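Graka add second night at Nalow after first sells out before lunch

Anyone who set an alarm for Monday's Graka sale and still came away with nothing may now set it again. The four-piece have added a second night at Nalow in April, the first having gone in the time it takes most of us to remember a password.

Tickets for the extra show go on sale at 10am on Friday through the venue's own site. Standing places are £30, with a limit of two per person. There is also a balcony ticket at £385, for which the buyer receives a padded seat, a signed print and a drink of their choosing from a list of three. The promoter, Cavalcanti, describes this as "an elevated evening", and as the balcony is up two flights of stairs it is hard to argue.

The band will be playing their third album, Kolach, from start to finish, followed by what the announcement calls "older material". Long-standing followers will take this to mean the two songs that were on the radio, plus the slow one with the clarinet.
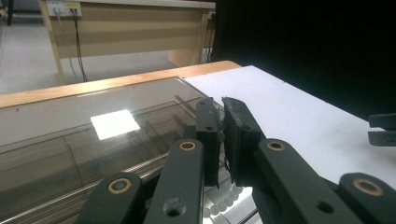 Nalow holds rather fewer people than the halls Graka filled on their last tour, and the band say they picked it for the sound. The room is certainly kind to quiet music. It is less kind to anyone standing behind the pillar on the left, a spot regulars know well and newcomers tend to find at about the same moment the house lights go down.

Kolach itself came out in the autumn to warm reviews and one very cross one, which the band have since printed on a tea towel. It runs to 13 tracks, two of them under a minute long and one of them mostly rain. How the rain will be managed on stage has not been explained.

Doors are at 7pm on both nights, with support from an act still to be named. The venue has asked people to leave large bags at home — the cloakroom has 199 hooks and, on past form, will run out of them by half past.

Tickets for the first night are being passed on through the official resale page at face value. Fans without one are advised to keep refreshing, and to be polite to the queue.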